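Notebook, Minby bench, March

Drinks table, basket work

Changed over from the snack packets to the bottles after lunch. The pink basket stays; I tried the deeper one from Betuncombe and the walls are too high to see over. Kept the brown top as it is. Red shows up well against it, clear plastic less so.

Items for this round: the clear bottle with the red cap, for the basket, and the red bottle, which starts out on the table by itself. Snacks kept to the side.
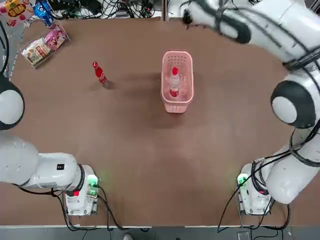
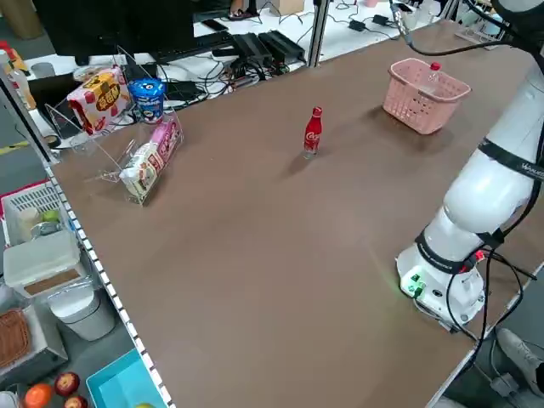

Clear bottle with the basket, red bottle still out on the table.

Placement notes

Basket near the middle is easier to reach into. Leave a good hand's width between it and the red bottle, or the two get knocked together. Esben Arnardóttir wants the starting spot for the red bottle moved by 40 mm between rounds, so I have put 2 pencil marks on the plan (not on the table, please).

To do

Ask Vurnavbridge for more baskets in the same pink.
Wipe the display racks and check dates on the snacks.
Write up the Rey list, which still has the old packets on it.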